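Week 7 handout: should we buy the Homano kit?
Notes by Rory Skinner, 11/11/2024

Bring these to the lab along with your own notes, and please fill in the blank sheet at the end before we meet. I've had the Homano gripper kit from Kukent on my bench since May and a few of you have asked what I think of it, so I figured I'd build a session out of it. You're going to be reviewing kits like this for a living someday, so let's practice on one where I already have opinions.

What you get

The kit is a two-finger gripper, a wrist camera that looks down past the fingers, a bracket, one cable (too short, I'm on my second extension) and a license for the Kukent desktop software. The fingers aren't machined. You get the print files, and you're free to change them, which I love. The course price is $1000 per kit with the education discount. Dhanial quoted us less for their version, but theirs comes with fixed fingers and no camera, so you'd need to price those separately before you compare.

Reading the fingers

Look at the pockets first. I get asked every year why people cut shapes out of a perfectly good part, and the short version is that a pocketed finger is lighter and uses less plastic. Whether it also bends in a useful way depends on how deep the pockets go and how thick you leave the walls, so don't assume! Print lines matter too. Run a fingernail along the inner face of the ones in the drawer and think about what that texture does when you're holding something glossy.

Small parts

Most kits look great picking up a block. I always ask a vendor for something small, shiny and oddly shaped instead - earbuds are my favorite, they've got a round body, a flatter end and a soft tip that squashes if you grab it wrong. On the bench I use a white bin as well, which is a bit mean to the camera. White on white with soft shadows, good luck finding the edges.

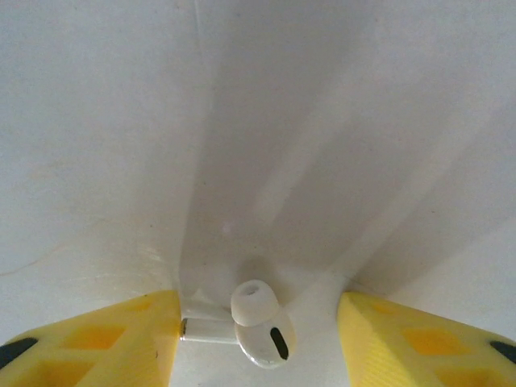 Questions I'd send to the vendor

Cayetano Valcárcel ran the purchasing side when the Drestdale lab went through all this, and he lent me his list. I've trimmed it down a lot:

How wide do the fingers open, and is that measured at the tips or at the base?
Can I set the closing force in the software, or only the speed?
What happens to the grip if the power drops?
Who pays shipping on a warranty return?
If I reprint the fingers in a different plastic, is the warranty still good?

Kukent answered all of these for me in one email except the last one, where I got a "generally yes." Get that sort of thing in writing.

My own numbers

I ran 304 picks over the summer with mixed small parts and logged every one by hand. The log is in the course folder. I'm not putting the success rate in here, you'll work it out yourselves, and watch how you treat the picks where the part came up and then slid. Did that count? I changed my mind on it partway through and you can see where in the comments column, sorry.

What I like so far: setup was quick, the camera view is close enough to be useful, and a broken finger is a reprint instead of a purchase order. What bugs me: the cable, the manual, and a software update in the middle of my testing that reset all my saved positions.

For next time

Write one page, buy or don't buy, for a teaching lab with 14 students sharing two kits. Use the log, use the vendor list, and give me at least one cost I haven't mentioned. If you'd go with Dhanial instead that's fine by me, just show the math.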